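Greltcombe Site — Room Clearing Work Group
Minutes of the meeting of 18/07/2026

1. Previous minutes
Accepted with one correction: the trial length is 30 shifts.

2. Hand-held grippers
Operators continue to sort mixed items from the bed surface with the two-finger tools, working in pairs. Adura requires 50 recorded clearings per layout before the Viklund arm is set up. Knitted items remain the slowest class. Staff asked whether recording time counts toward the sorting target. Agreed: it does not, and the target is lowered by 5 items per hour on recording shifts.

3. Job changes
Two sorting posts become recording posts in October. Pay grade is unchanged. Staff objected to the wording "temporary" in the notice — management will reissue it with an end date.

4. Hand strain
Reports of sore thumbs after long sessions. Tool changeover to be done at each break. Fistero to quote for a lighter handle.

5. Records
230 clearings accepted to date. Rejected clearings will be returned to the shift with a reason code and will not be used in individual reviews.

Grippers over the mixed pile, item 2:
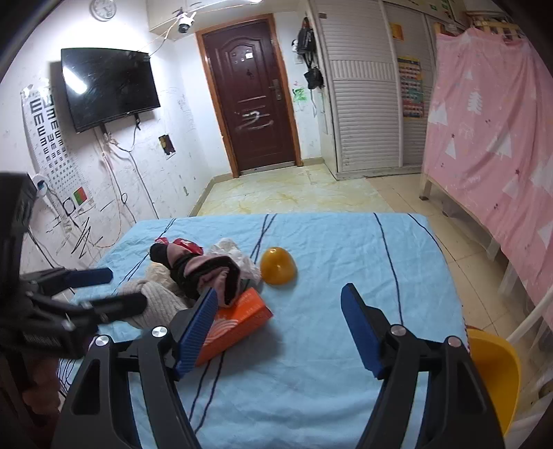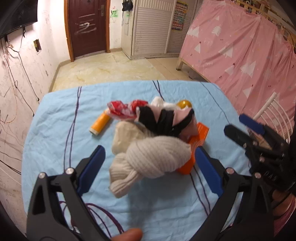
Minutes by: Work Group Secretary, Greltcombe

6. Next meeting
Date to be set once the Fistero quote is in. Open action: reissue of notice (management).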